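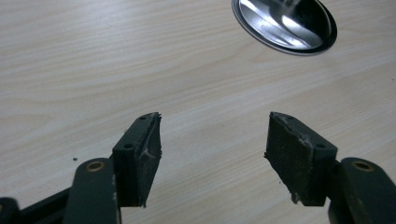
Sprechernotizen, Sigrun Ekström
Skarnura-Handgreifer im Paket: Was man kauft und was man dazukauft
Dienstag, zweiter Block, 28 Minuten inkl. Fragen

Folie 1 – Einstieg
Kurz begrüßen, keine Firmenvorstellung. Gleich zur Sache: Halvorsen verkauft das Skarnura-Paket als Komplettlösung für Demonstrationsdaten. Zwei Handgreifer, Kabel, Halterungen, dazu ein Jahr Mokham-Lizenz zum Sichten und Schneiden. Listenpreis 3421 Euro. Im Prospekt steht »auspacken und aufnehmen«. An diesem Satz halte ich mich heute fest.
Klarstellen: Wir haben das Paket bezahlt, es war keine Leihgabe. Halvorsen kennt die Folien nicht.

Folie 2 – Versprechen
Prospektzitat vorlesen, Pause. Dann fragen, wer im Saal schon einmal mit Handgreifern aufgenommen hat. Wer die Hand hebt, wird gleich nicken.
Laut Prospekt dauert die Einrichtung keine Viertelstunde. Bei uns waren es 23 Minuten, mit zwei Leuten, beim dritten Mal. Den ersten Versuch im Januar erwähne ich nur auf Nachfrage.

Folie 3 – Der Arbeitsplatz
Auf dem Produktvideo sieht man einen Küchentisch und eine fröhliche Person. In der Praxis steht um den Tisch herum einiges mehr: Aluminiumschienen, schwarze Vorhänge, Stative, Markierungen auf dem Boden. Davon liegt nichts in der Schachtel, und im Angebot taucht es auch nicht auf.

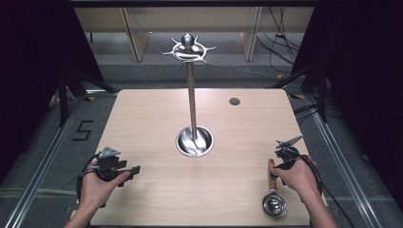

Beidhändig am Holztisch, beide Greifer am Kabel

Auf die Kabel zeigen. Ich habe Halvorsen zweimal nach einer kabellosen Ausführung gefragt und zweimal den Link zum selben Datenblatt bekommen. Wer am Tisch steht und mit beiden Händen arbeitet, plant jede Bewegung um das Kabel herum. Ob das den Daten schadet, weiß ich nicht. Halvorsen weiß es auch nicht, sonst stünde eine Zahl im Datenblatt.
Zweiter Punkt zum Bild: viel polierter Edelstahl. Hatte ich absichtlich auf der Liste, weil im Prospekt nur matte Gegenstände vorkommen. Holzklötze, ein Schwamm, eine Pappschachtel. Wer in einer Küche aufnehmen will, sollte auf einer Vorführung mit eigenem Geschirr bestehen.

Folie 4 – Greifen
Jetzt fair bleiben. Runde Griffe hält das Ding ordentlich. Die Backen stehen leicht schräg zueinander, bilden ein V, und der Stiel sitzt mittig darin. Das ist gut gelöst, und das sage ich auch so.

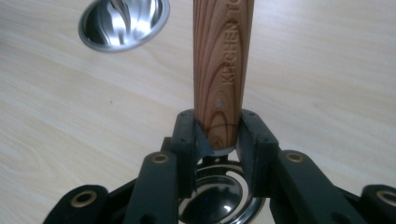 Holzgriff zwischen den Backen; die eingeprägte Schrift bleibt lesbar

Zur Schrift: Für den Menschen ist sie gut zu lesen, auch quer. Mokham wirbt mit automatischer Objekterkennung. Bei unseren Aufnahmen landete Küchenbesteck regelmäßig unter »Werkzeug, sonstige«. (Hier wird meistens gelacht. Nicht zu lange warten.)
Was fehlt: dünne, flache Teile. Dazu gibt es im Prospekt kein einziges Bild, und auf meine Frage kam der Hinweis auf den Hikton-Adaptersatz. Kostet extra, Lieferzeit unklar.

Folie 5 – Verschleiß
Noch einmal zurück zum Titelbild. Dunkelgrüne Halter, schwarzer Schaumstoff, und der Schaumstoff ist am Rand ausgefranst, dazu helle Schrammen auf der linken Fläche. Halvorsen nennt die Beläge »wartungsarm«. Ersatzbeläge stehen trotzdem auf der Preisliste, nur im Paar und nur mit Schrauben, die man schon hat.
Meine Frage an den Hersteller war einfach: Nach wie vielen Griffen tauscht man? Antwort: »je nach Nutzung«. Damit kann ich kein Budget schreiben.

Folie 6 – Daten
1157 Aufnahmen in Mokham eingelesen. Das Einlesen selbst lief sauber, auch über Nacht. Ärgerlich ist der Export: Ohne die größere Lizenz kommt man nur über das Mokham-eigene Format heraus. Im Angebot steht das in der Fußnote, Seite vier. Folie kurz stehen lassen, damit man sie fotografieren kann.

Folie 7 – Würde ich es wieder kaufen?
Die Greifer ja, einzeln. Das Paket in dieser Form nein. Für die Software sehe ich im zweiten Jahr keinen Grund, solange der Export so bleibt.
Vor einer Bestellung schriftlich geben lassen: Standzeit der Beläge, Exportformate, Liefertermin für Hikton.

Fragen. Falls jemand von Halvorsen im Raum ist: zuerst drankommen lassen.
Falls die Zeit knapp wird, Folie 6 kürzen, Folie 5 auf keinen Fall.

Ähnliche Beiträge
Mokham im zweiten Jahr: Was die Verlängerung kostet
Hikton-Adaptersatz, erste Eindrücke
Angebote lesen: Fußnoten bei Robotik-Paketen
Aufnahmeplatz planen, Teil 2: Licht und Vorhänge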